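Keeping Hand-Dyed and Hand-Printed Cloth Looking Good

Tips for washing, storing, mending and working at home

Most of what goes wrong with hand-printed cloth goes wrong after it leaves the print table. The notes on this page come from the household side of things: the sink, the ironing board, the closet shelf. They apply to block print, stencil and screen print on cotton and linen. Silk and wool are covered in a short section near the end.

Before the first wash

Let the print sit. Water-based fabric ink feels dry to the touch long before it is ready to be washed. Leave the piece flat or hanging for at least 20 hours, longer in damp weather. If your ink calls for heat setting, follow the label on the jar and do it after this rest.

To heat set with an iron, empty the water out of it first. Steam will lift some inks. Put a clean scrap of cotton over the print, use the cotton setting, and keep the iron moving. Do the back side as well. Thick seams and hems take longer than flat cloth, so go over those twice.

Test one corner before you trust the whole piece. Rub it with a damp white rag. If color comes off on the rag, set it again and test again the next day.

Washing

Turn the piece inside out if it can be turned. Use cool water and a mild liquid soap. Powder can leave grit that scratches the print, especially in a short cycle. Skip bleach and anything sold as a brightener. Skip fabric softener too. It coats the cloth, and if you ever want to print over the top, the ink will sit on the coating and peel.

Wash dark prints apart from light ones for the first three or four washes. Indigo and strong reds will shed some color even when everything was done right. Pale cloth from the same load can usually be saved if you wash it again at once, before it dries.

For napkins with grease spots, put a drop of dish soap on the back of the spot and leave it for 8 minutes. Press it through with your thumb. Do not scrub the printed side with a brush. Candle wax should be chilled in the freezer and cracked off, and whatever is left can be ironed out between sheets of plain brown paper.

Drying

Line drying in the shade is best. Full sun will fade most dyes, and it fades them unevenly where the cloth folds over the line. If you have to use a dryer, use low heat and take the cloth out while it is still a little damp. Linen is much easier to press at that stage.

Hang tablecloths by the hem with several pins. Two pins at the corners will pull the cloth out of square, and it takes a good soak to bring it back.

Storing

Roll anything you care about. Cardboard tubes from wrapping paper work well if you cover them with a layer of washed muslin first. Plain cardboard yellows cloth over time. If you must fold, refold along different lines twice a year. I do mine in September, when the summer cloths go up, and again in spring.

Keep prints face to face only if there is tissue between them. Some inks stay slightly tacky for years, and two of them pressed together in a warm closet will stick. If it happens, put the stack in the freezer for an hour and peel slowly from a corner.

Cedar blocks are fine on the shelf but should not touch the cloth. Mothballs leave a smell that takes many washes to get rid of.

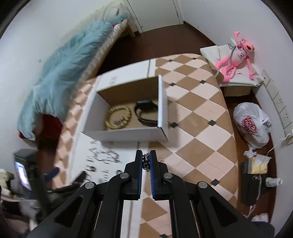 A reader in Castellanos wrote to say that freezing did nothing for two aprons of hers that had stuck together on a shelf above the water heater. She laid them between damp towels overnight and they came apart the next morning with only a small bare patch on one pocket. She added that she now dusts her stored aprons with a little cornstarch and shakes it out before use. I have not tried the cornstarch on anything dark. Damp towels are worth trying if the freezer fails, as long as the ink was properly set to begin with.

Covering a stain you can't remove

Sometimes a stain is there for good. A small print over the top is often the simplest repair. Choose a color darker than the stain and a shape that will look right repeated elsewhere, so that the patch does not stand alone. Three leaves scattered over a napkin look planned. One leaf in the exact middle of a coffee ring looks like a leaf on a coffee ring.

Wash the cloth first with no softener and iron it flat. Slide a piece of waxed paper under the spot. Dab the ink on your block thinly, try it on scrap, then print. Press straight down and lift straight up.

A potato will do for a single job. Cut it, blot the face on a towel, leave it face down for a few minutes, and blot again. A wet potato makes a blurry print. For something you will use more than once, a soft carving block or a piece of craft foam glued to scrap wood lasts much longer.

Ink under your nails, on the sink and elsewhere

Rub a little hand cream under and around your nails before you start. Wash with plain soap while the ink is still wet. Once it dries, use cooking oil and an old washcloth, then soap.

Wipe most of the ink off your tools with newspaper before they go near the sink. Dried fabric ink will narrow a drain over the years. A bucket of water beside the table is a good habit. Let it stand overnight, pour off the clear part, and scrape the sludge into the trash.

On countertops, try rubbing alcohol on a rag, in a hidden spot first. On wood floors, let the drop dry and lift it with a plastic card.

A padded board for the kitchen table

You don't need a print table. A board, a blanket and a piece of canvas will do. Lay an old wool blanket or two layers of felt on the board, pull the canvas tight over it, and staple it on the back. Start in the middle of each side and work out to the corners. Wet the canvas lightly when you are done and it will tighten as it dries.

The shop in Pandholm sells canvas ends by the pound, and these are wide enough for most boards. Pristance carries the felt. Either one will cut to size if you ask before they ring it up. Dundow used to stock both but has gone over mostly to yarn.

Cover the canvas with a washable sheet when you print. Pin it, don't tape it. Tape leaves a line of glue that picks up lint and will mark the next piece of pale cloth you put down.

Silk and wool

Use only inks or dyes marked for these fibers. Wash by hand in cool water with a small amount of gentle shampoo, and do not wring. Roll the piece in a towel and lean on the roll. Iron silk on the wrong side while it is damp, on the lowest setting that takes the creases out. Wool should be steamed from above with a cloth between, and never rubbed when wet.

Keep a record

Pin a scrap of each cloth and ink together on a card, and write down the brand, the date, how it was set and how many times it has been washed. Wash the scrap along with the piece for the first few rounds. I started my cards with number 1 and am now at 662. They live in shoe boxes, sorted by color, and I use them most when someone wants a second set of napkins to match a first set from years ago. Use pencil or a laundry marker on the cards. Ballpoint runs if a damp scrap touches it.

Page last updated 17 April 2018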